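Ticket 1439: Sourdough starter sluggish after move to Cekdale
Opened by: Neelam Singhal
Picked up by: Qianru Jia
Status: Resolved
Board: Clastano Bread Club, help desk

Neelam, Wednesday 7:40 am
Hi all! My starter (her name is Gandik, long story) used to double by lunchtime at the old flat. We moved in May and now she barely gets halfway up the jar by dinner. Same rye flour, same jar, same spoon even. She smells a bit like nail polish remover in the mornings. I love this starter to bits and would really like her back to her old self.

Qianru, 8:15 am
Great ticket, thanks for putting the smell in! Nail polish remover usually means she's hungry. Can you tell me how much you keep, how much you feed, and where the jar lives?
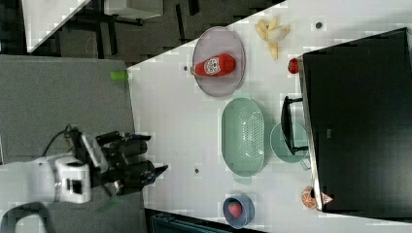

Also let me know which water you're using. Cekdale is on a different supply from the old suburb, and a few members out that way have asked about chlorine.

Neelam, 8:52 am
I keep a big blob, maybe half the jar, and give it a couple of spoonfuls of flour once a day. Straight tap water. The jar sits on the windowsill above the sink, which felt like a lovely spot.

Qianru, 9:30 am
Okay, I reckon we've got two suspects. The first is the ratio. Half a jar of old starter will eat a couple of spoonfuls in no time and then sit there sour and grumpy. The second is the windowsill, especially on these cold nights. Please try this:
1. Keep one spoonful of starter and put the rest aside for crumpets (do make the crumpets, they're brilliant).
2. Feed it equal weights of flour and water, at least twice the weight of what you kept.
3. Move the jar to the top of the fridge, or into the oven with only the light on.
4. Put a rubber band at the starting level and write down the time.
Leave the water alone for now so we only change what we have to.

Irena Szczepańska, 10:05 am
Jumping in to say mine did exactly this last winter! See ticket 654. Bigger feeds fixed it, though I did go through a mountain of flour.

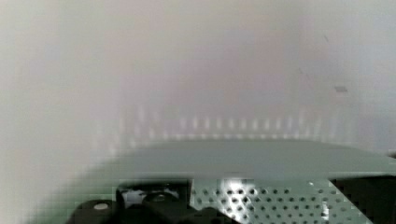 Do I have to throw out the starter if there's grey liquid on top?
Pour the liquid off or stir it back in, then feed as normal. Pink or orange streaks or any fuzz are another matter, and then the whole lot goes in the bin.

Neelam, next day, 6:20 pm
Update! First feed was slow, second feed went past the rubber band by a good thumb's width, and the third one DOUBLED. It took 11 hours, so she's still behind her old pace, but the nail polish smell has gone and it's all yoghurt and apples now. Crumpets were eaten standing up.

Qianru, 6:45 pm
Wonderful! Keep up the feeds morning and night through the weekend and hold off baking until she doubles in six hours or so. I'm marking this resolved, but reopen it if she slows down again and we'll have a go at the water.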